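Section 7. Setting up the drawer cabinet station

Applies to the Gukine arm on the Dundholm stand, running the Adton task software. Revised Tuesday, June 25, 2019 by Everaldo Caldeira. It replaces the January sheet, which promised rather more than the station could do.

7.1 Before you begin

The supplier's leaflet says the cabinet can be put "anywhere within reach". Ignore that. The arm will reach plenty of places where it can't pull a drawer straight, and a drawer pulled crooked will jam, or drag the whole cabinet round with it. Allow 20 minutes for the full set-up the first time you do it, whatever the leaflet says about five.

You will need a tape measure, a soft cloth, a pencil and the cabinet sheet from the Tang folder. If the sheet is missing, print a new one. Don't work from memory.

CAUTION: Press the stop button and wait for the arm to settle before you put your hands near the cabinet. The software will tell you the arm is "idle". Idle means it has no job at present. It can be given one from another desk while you are kneeling on the floor.

7.2 Placing the cabinet

1. Stand the cabinet on the floor with the drawer fronts facing the arm's working side. Check that it doesn't rock.

2. Push both drawers fully home, then pull each one out by hand and push it back. If you can feel a catch, so will the gripper, and it will handle it worse than you did.

3. Measure 600 mm from the arm base to the nearest side of the cabinet. Mark the floor in pencil at the two front corners. Tape looks tidier but creeps when people walk on it.

4. Check the clearance in front with the lower drawer fully extended. It needs far more floor than the upper one, and the software does not know where your feet, bags or boxes are.

5. Wipe the top with a dry cloth. Polish makes the glare worse.

7.3 Setting out the items

6. Put the items for the top towards the back, with a clear gap between them. Leave the front corners free for the fingers.

7. Put the drawer item in the lower drawer. Cans should lie on their side. A can stood on its end falls over as soon as the drawer moves, and the run is wasted.

8. Set the drawers to the opening given on the cabinet sheet.
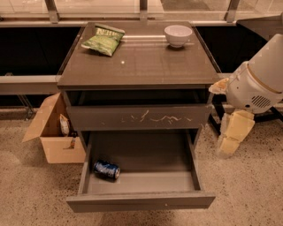 Fig. 7-1. Cabinet with both drawers open, can in the lower drawer, bag and bowl on top.

Note the bright streak on the top between the bag and the bowl. Adton's release notes claim that reflections are "handled automatically". We have seen no sign of it. On a glossy top the item finder still marks patches of light as objects now and then, so look through its list before each run and delete anything you can't put a finger on.

NOTE: Snack bags are awkward. The crinkles change every time the bag is picked up, and a grip point saved in the morning is no use by lunch. Do not save grip points for bags, even though the menu offers to.

7.4 Teaching the drawer pull

9. Release the stop button and set the speed to 18 per cent. Leave it there until step 13.

10. Jog the arm until the lower finger is level with the top edge of the drawer front. Do this by eye, from the side. The height shown on screen can disagree with the real one after a knock.

11. Save the point, then move the finger over the edge and save again.

12. Jog straight back in small steps. Watch the cabinet, not the screen. If the side of the cabinet leaves its pencil mark, stop and go back to step 3.

13. Run the saved path three times at the slow speed. If all three are clean, raise the speed one notch at a time. The "auto-tune" button skips this part. We don't recommend it.

CAUTION: The upper drawer must be pushed in before the arm reaches down into the lower one. The software is meant to check this. Check it yourself as well.

7.5 Looking after the fingers

Inspect both fingers at the end of each day. Look for torn edges, splits and anything lifting away from the tip. A ragged edge may still grip a can perfectly well and then slip off a drawer front, so a good result on one job tells you little about the next.

The vent slots in the wrist housing must be kept clear. Brush them dry. Never use spray.

If the arm reports fault 23, the handbook advises a restart. A restart clears the message. It does not clear whatever is stopping the drawer, so look behind the drawer first, then restart and repeat steps 9 to 13.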